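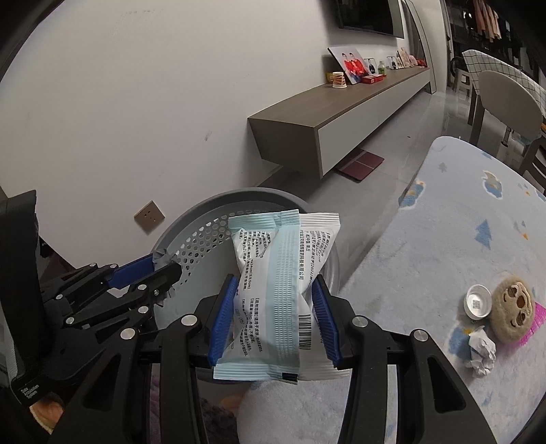

> Does anyone know whether the Osine pension fund still holds shares in Manninen?

It still did as of the March report, I'm sorry to say, although the holding is smaller than it was. I went through the whole list over two evenings with a pot of tea (136 pages, bless me) and Manninen is on page 70, under a subsidiary called Ulis, so it's very easy to miss if you only search for the parent name.

The Ridalum group has asked the trustees to explain their policy on firms working in occupied land. Their letter has 151 signatures so far and I'd dearly love to see more from this list. Write to me and I'll send you the text.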